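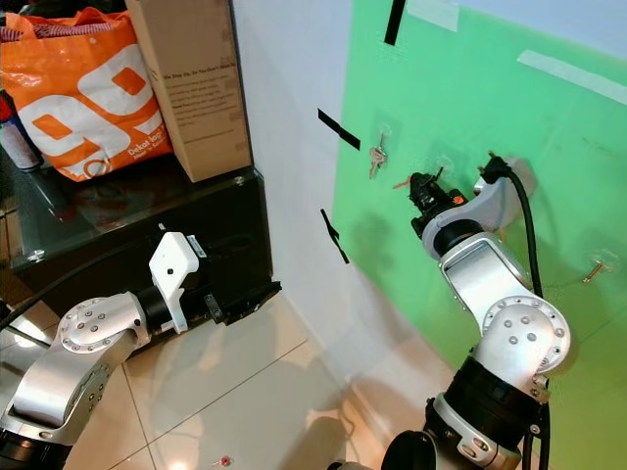
HOUSE MEETINGS - MINUTES

Grindia shared workspace, Nekcombe building, ground floor
May meeting, started 4:10 pm, supposed to be 4

Present: Pravesh Shabalala (chair), Lizelle Molefe, Nandi Molefe, Reshma Mabuza, Shireen Motaung (typing this)
Apologies: none received

Pravesh asked to keep it under the hour. Keys first as everyone has an opinion.

1. Last minutes

Read, ok. One fix from Reshma - the upstairs window was reported by her, not by Lizelle. Changed. Proposed Lizelle, seconded Nandi.

2. Matters arising

Upstairs window: closes now. Still rattles when the wind is from the parking lot side. Leave it till winter is over, Reshma not happy with that but ok.

Kitchen kettle: replaced. Old one to go to anyone who wants it, cord included.

Door code for the side gate: changed, everyone should have it. Nandi did not have it. Got it during the meeting.

3. Keys and the green panel

Long one. Notes as best I could.

Panel is up on the white wall and in use. Clear suction-cup hooks, silver key on the left one, small orange key-like thing on the hook to the right. Another small orange thing by a third hook, Nandi said hers, Lizelle said hers, left unresolved until one of them tries it in a lock.

Pravesh likes it. Can see from across the room if the silver key is there or not. Before this it lived in the kitchen drawer with the batteries and the take-out menus and people just took it home.

Reshma: suction cups are fine for one key each, does not want anyone hanging a full bunch. She had a cup like this in her bathroom and it came down at 3 in the morning, whole caddy, shampoo everywhere. Agreed - one key per hook. No bunches, no key rings with a bottle opener on, no padlocks.

Nandi asked for labels. The silver key looks like any other silver key once it's in your hand. Discussion on what kind of label. Paper tags get tatty, marker rubs off, colored caps cost next to nothing. Lizelle pointed out that two of the items up there are orange already so orange can't be the code for anything new. Blue for storage, yellow for meter cupboard? Meter cupboard people might think yellow is the gas. We don't have gas. Yellow it is.

Cleaning: wipe the panel before pressing a cup on, dry cloth, press from the middle. If one slips tell Shireen, don't just put it back up with spit (Pravesh, you know who you are).

Tape. There are strips of black tape, one at the top of the panel and others on the wall, plus white tape across the upper right of the panel. Reshma wants to know which can come off. Pravesh says leave all of it for now, he will go round with a pencil and mark what stays. Reshma asked will that be this month. He said yes. Minuted at her request.

Spare keys: the register says 13 keys were cut for the building over the years. Lizelle went through it and could match names to most but not all. People who left, people who lent to people. She will send a message round asking everyone to look in coat pockets, cars, the bowl by the front door at home etc. No blame for returns, just bring them.

Locksmith: Chauke quoted R730 to change the storage room lock and cut 2 new keys. Discussed. Shireen thinks do it now and stop chasing. Lizelle would like to give the message round a chance first. Pravesh in between. Nandi asked if the quote includes the call-out, Shireen to check, it isn't clear from the email. Agreed to hold till the next meeting, if the missing ones aren't back we go with Chauke.

Sign-out sheet: proposed by Reshma. Clipboard next to the panel, name and time. Lizelle said the last clipboard was used for a game of hangman and the pen vanished. Try it anyway for two weeks. Pen on a string. Short string.

DECIDED - one key per hook, color caps, tape stays until Pravesh marks it, clipboard trial, Chauke quote on hold.

4. Top of the black cabinet

The black cabinet with the glass top is filling up again. Was agreed in the last minutes but two that this stays clear. Orange shopping bag on it, the one with "Dekat lagi" on, next to a cardboard box, the "We Ship Up, So You Don't Have To" one. White container as well, down the far end.

Bag: not claimed by anyone present. Reshma says she would never leave a bag. Nandi to look inside and ask around. If it's groceries, someone will be missing their lunch by now.

Box: Lizelle thinks it can be reused for the returns to Clarnis (the shelf brackets, wrong size again). Someone has to find out if it has anything in it first. Pravesh will do it after the meeting. He did not have a knife, Nandi has scissors.

White container: Shireen to move to the supplies shelf if it belongs there. If it doesn't, it goes in the lost things crate.

General point from Reshma, the glass marks easily and every ring and scratch shows when the light is on it. Nothing heavy dragged across, no hot mugs. She offered a felt mat. Pravesh said a mat will just be an invitation to put more on it. Short argument. No mat.

Also - parcels. If one comes for you take it the same day or tell someone. Small ones can wait in the kitchen. Big ones no. Lizelle had one sit behind the front door for a week and the door only opened half way, people were going in sideways with laptops.

DECIDED - cabinet top cleared by the end of the month, no mat, parcels collected same day where posible.

5. Floors

Cream tiles come up nice after the last wash, everyone agrees. Trouble is they're glossy and show everything. Nandi says use less product, the streaks by the cabinet are soap. One capful per bucket and then plain water after. She'll write it on the bucket.

Small stuff on the floor. There's a red bottle cap down on the tiles near the panel. Whoever's it is please pick up, or whoever sees it first, it isn't a contest. Shireen asks that caps go in the jar in the kitchen and not the trash, she collects them for the school.

Mop head: needs a new one. Reshma buying, slip to Shireen.

Sweeping turns unchanged. Pravesh and Lizelle swap, he's away for his sister's thing.

6. Kitchen

Short. Fridge gets emptied on the last working day of the month, anything without a name goes. Nandi asked about the mustard. The mustard is shared.

Sponge under the sink isn't for dishes. The green one is for dishes. Reshma has said this before and would like it in writing, so, in writing.

Tea: we're out of the plain kind. Four boxes of the berry kind that was a gift. Please drink some.

Lizelle raised the drawer again, now that the keys are out of it there's room. Batteries to stay, menus to go (half the places have closed), rubber bands in the tin. She'll do it with Nandi, they're both in early most days.

7. Any other business

Light switch by the entrance - sticky. Pravesh to look, if it isn't a quick fix then an electrician, no heroics.

Nandi wants a coat hook or two by the door. Proper ones, screwed in. Reshma said please not on the same wall as the keys, wet coats. Everyone fine with the other side. Nandi to price.

Shireen would like someone else to type these next time. Silence. Lizelle said she will do the one after next. So Shireen again next time.

Bike in the passage belongs to Pravesh. He is moving it. 

8. Actions

Pravesh - mark the tape, check the box, light switch, bike
Lizelle - message round on old keys, kitchen drawer
Nandi - orange bag, color caps, coat hook prices, try the orange one in the locks with Lizelle
Reshma - clipboard and pen (short string), mop head
Shireen - call Chauke on the call-out fee, white container, send these minutes out befor the end of the week

Meeting closed 5:05. Next one same place same time, Reshma bringing something to eat that isn't berry.

Typed up S. Motaung. Corrections to me before the next meeting please.

Recent in House Meetings

April minutes - window, kettle, side gate code
March minutes - desk swap, parking, noise after 6
Key register: how to return a key
Cleaning turns, updated
Kitchen drawer and shelf list
Parcels and deliveries at Nekcombe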